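Loop sorting

Shares 14 | Comments 2

Loop sorting is a table activity in which small loops of coloured cord or elastic are picked up from a flat surface and gathered in a bin. It is known under the name Stalo in the town of Morkberg, where it was first played in a community hall. The written rules are by Giang Vi and were last changed on October 2, 2021.

Equipment

The loops are soft and do not keep a fixed shape. When they are dropped they may curl, twist or lie over each other, and this makes the work slower than it seems at first. A Morkberg set has up to 960 loops, but for one round only a small part of them is put on the table. Green, red, blue and orange are common colours. The bin should be low enough that a loop can be lowered into it from above.

Method

The loops are scattered over the table and taken one by one. Where two loops overlap, the upper one is lifted first. A tangle may be moved to the bin as it is and opened later, although the Nestov variant does not allow this. In the variant called Đào, each colour has its own bin and the loops must be separated before they are put away.

Storage

Loops should be kept in a closed box, away from strong sun. Elastic ones become dry with age and should be replaced when they crack.

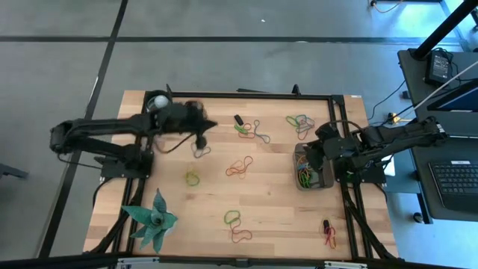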